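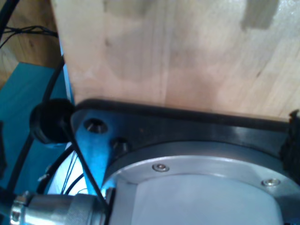

*Pale wood, faint grain, a few smudges.*

I've been trying to get my handwriting back. I say "back" like it was ever good, but in school I could at least read my own notes, and last August I stood in a grocery store for ages trying to work out whether I'd written leeks or locks. (I bought leeks. We needed locks.)

So I've been doing a page a night. My friend Ursina Lanz got me into it, she writes the most beautiful letters, and she told me to stop buying fancy pens and slow down. I bought a fancy pen anyway! It leaked in my bag and I'm back to a plain pencil, which I like a lot more than I expected.

The first weeks were rough. My hand cramped after 3 lines and every lowercase r looked like a v that had given up. I tried copying poems but kept getting caught up in whether I liked the poem, so now I copy recipes. They're perfect – short lines, lots of numbers, and no feelings about any of it. I've done Roswitha Lehner's plum cake so many times that I could bake it in my sleep, and I still haven't baked it once.

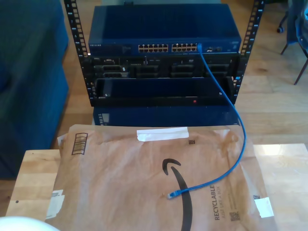 ## The paper thing

I was using the backs of old printouts, and the pencil skated all over the place. Then Ursina mailed me a pad with 50 sheets of slightly rough paper and wow, what a difference. You can feel where the line is going. I burned through the whole pad and ordered one with 80 sheets, and I've been pretty stingy with it, writing on both sides and up the margins like somebody in a lighthouse.

Lined or blank is still an open question. Lined keeps me honest about size, but on blank paper my letters loosen up and lean a bit, and I think I like the lean. My lines do drift uphill, though. By the bottom of the page they're practically climbing off the corner,

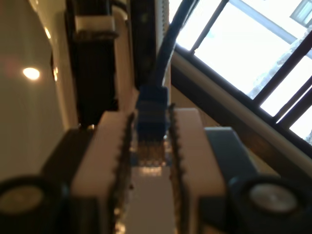
and if I turn the pad a little to the left it gets better, so that's what I'm working on this week. The capital G is still a disaster. I've got two versions going and switch between them in the middle of a page, sometimes in the same recipe. Ursina votes for the loopy one. I'm leaning toward the plain one, mostly because I can do it without holding my breath.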